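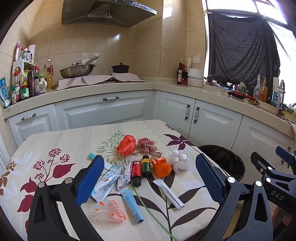 Plastic bags and ribbon are on the list of items that must stay out of recycling carts in Tuleo.

Tuleo to stop taking bags and ribbon in recycling carts

2018-05-30

TULEO – Households in Tuleo will have to keep plastic bags, ribbon, string and other loose or stretchy items out of their recycling carts under new rules approved by the city council this week. Carts that contain them will be tagged and left at the curb.

The change follows a winter of trouble at the Brilteck sorting plant in Stirau, where the city's recycling is taken. Bags and ribbon wrap around the turning shafts that separate paper from containers, and the line has to be shut down while workers cut them free.

In January, Brilteck turned away 221 tons of material from Tuleo because too much of it was mixed with bags, food waste or cloth. The city had to pay to send those loads to the landfill instead, on top of the regular hauling cost.

"We were paying twice for the same truck," said Kwaku Sarpong, the city's public works director. "Once to carry it to Stirau and again to carry it out of there. The rules we had were written for a different plant, and they told people to do things the new one can't handle."

Under the old rules, residents could put plastic bags in the cart if the bags were stuffed inside one another and tied. Many people also bagged all of their recycling before putting it out. Both practices will end. Recycling must go into the cart loose, and a bag used to carry it from the kitchen should be emptied and taken back inside.

The council passed the measure after a short debate. Two members voted against it. They said they supported cleaner recycling but objected to leaving full carts on the street, mainly in the older part of town near Ansah Street, where houses sit close together and many share a narrow alley.

Sarpong told the council that crews would use tags only during the first month. A yellow tag will list what was wrong, and the cart will still be emptied. After that, a red tag will mean the cart has been skipped. The household can take out the items and have the cart picked up on the next regular collection day, or bring the material to the drop-off yard behind the public works garage.

There is no fine. An earlier draft included one for repeat problems, but it was taken out before the vote. Council members who had asked for it said they may bring it back next year if the rejected loads do not go down.

The city tested the tags this spring on routes covering 1,550 homes on the east side. Sarpong said drivers on those routes reported fewer bags by the end of the test, although the results differed a good deal from street to street. Apartment buildings, where many tenants use the same bins, showed little change.

Those buildings will be handled separately. Owners will get posters for their trash rooms and a letter explaining the rules, and the city plans to meet with the larger property managers over the summer. Red tags will not be used on shared bins for now.

The most common questions from east side residents were about items that look as if they should be recyclable, according to a summary given to the council. Gift wrap was one. Plain paper wrap can go in the cart, but foil wrap and anything with glitter cannot, and bows and ribbon have to come off first.

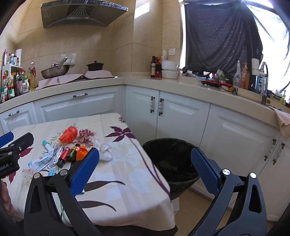
Small bottles also caused confusion. The plant's screens let very small pieces drop through with broken glass and grit, so a travel-size bottle may end up in the trash even when it is made of the right plastic. Brilteck has asked cities to leave out any container that would fit inside a coffee mug. Tuleo is following that advice, but crews will not tag a cart over a few small bottles.

Caps are a different matter. Residents used to be told to throw them away. They should now be screwed back onto empty plastic bottles, because the plant can sort them that way. Loose caps still belong in the trash.

Old tablecloths, sheets, towels and clothing are not accepted in the carts and never have been, but they make up a steady share of what gets pulled off the line. Clean cloth in usable shape can go to the donation trailer at the drop-off yard. Worn or stained cloth is trash unless a thrift store in the area agrees to take it for rags. Sarpong suggested calling first.

Plastic bags can be returned to the collection boxes inside the entrances of most grocery stores. Bread bags, produce bags and the plastic wrap from paper towels can usually go in the same boxes if they are clean and dry. Stores are not required to take them under the new measure, and some may have their own limits.

Residents who spoke at the meeting were split. A woman who lives on one of the east side test routes said the tags had helped her, and that she had been doing several things wrong for years without knowing it. A man from the Ansah Street area said his neighbors' carts often end up mixed together in the alley and asked how a driver would know whose was whose. He was told that carts can be marked with the house number and that the city will hand out stickers for the purpose.

Another speaker asked why the city could not go back to separate bins for paper and containers. Sarpong said the trucks that used to collect them have been sold, and that buying new ones is not in the current budget. He added that a return to separate bins could be looked at when the city's contract with Brilteck comes up for renewal, and that other towns in the county may want to share the cost.

A written statement from the Stirau plant said Tuleo's recent loads had been cleaner than those brought in over the winter. The statement said the plant would continue to inspect each truck on arrival and would send photographs to the city when a load is turned down – something it did not do in the past. City staff had asked for the photographs so they could tell which routes the problem material was coming from.

The city will mail a one-page guide to every household before the yellow tags begin. It will be printed in large type with drawings, and the same page will be posted at the library, the senior center and the public works office. Anyone who wants a replacement lid, a smaller cart or a house number sticker can ask for one at the public works counter during business hours.

Collection days and routes are not changing. Yard waste will still be picked up separately through the fall, and those carts are not part of the new rules, although bags have to be kept out of them as well. Leaves and grass in paper yard sacks will be collected as before.

The council also approved repairs to the fence at the drop-off yard and moved a discussion of street sweeping to its next meeting.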